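Went to the Hatberg open day so you don't have to. They're the Bunduvstead outfit with the "robots that do your washing" posters at the train station. I've been cranky about those posters since March, so fair warning, this is not going to be a neutral thread.

First up, the intro talk. Eifion Powell ran it, nice bloke, good speaker, clearly does a lot of these. The word "soon" got a real workout. I asked soon as in when, and he said the roadmap was being finalised.

The star of the day is called Mathias. Mathias is two arms on a post, and it folds tea towels. Yes, they gave it a bloke's name. No, I don't know why either, and the fella handing out lanyards didn't know.

Mathias folded three tea towels in the time I was standing there. One was good. One was the kind of fold I do when I'm late. The last one it picked up, put down, picked up again, and then someone leaned over and pressed a button and we all clapped anyway.

What I wanted to know was where it learned. You'd think from the brochure it sat in a corner and worked it out. The learning comes from people doing the folding, over and over, holding the same sort of gripper the robot has on the end of its arm. That part of the tour was in a dark room out the back and half the group skipped it for the coffee.
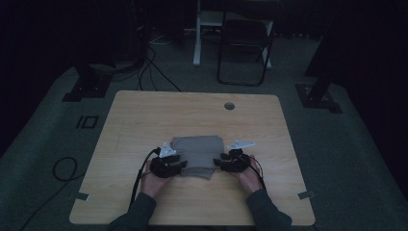
Grey fabric on a wooden table, a gripper in each hand. 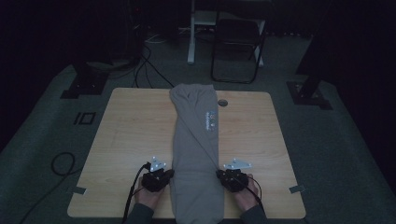
I reckon this was the best bit of the day and it got five minutes. There's more skill in that back room than anywhere on the show floor. Try folding anything with your fingers swapped for a pair of pincers. I tried it at home with salad tongs and a pillowcase. Gave up.

Bjartur Hafstein looks after that side of things. Much drier than the front-of-house lot, which I liked. According to him they had 891 folds they were happy with. I asked how many they weren't happy with and he laughed and said "more".

I asked what happens if you hand Mathias a fitted sheet. He said please don't.

Also asked who gets paid for the folding and how much. He said it's paid work, by the hour, and he'd have to check before giving me a rate. Fair enough. I've emailed. I'll add it here if I hear back.

Now the money. There was a sign saying a home trial would be $300 a month. No sign saying what it does for that. Does it get the clothes out of the dryer? No. Does it put them away? No. You carry the basket to it and you carry the pile back. I've basically just described a table.

A woman next to me runs a small motel and she was keener than I was. Her point was that motel towels are all the same size and there's a mountain of them every morning. I'll give her that one. If it's going to be useful anywhere it'll be there, well before it's any good with my kids' school jumpers.

The other stall was Plikico, who make sensor bits for the arms. Forty minutes in that queue for a look at a rubber fingertip. Good rubber fingertip, I suppose.

Someone will ask, so: no, I don't think it was faked. The robot did move by itself as far as I could tell, and they let it muck up in front of us, which is more than some companies would do. My gripe is with the posters. The posters show a whole family's washing done and everybody on the couch.

Would I go again? Probably, if they give the back room an hour and let people have a go with the grippers. Parking was free, sausage rolls were decent, the tote bag has already lost a handle.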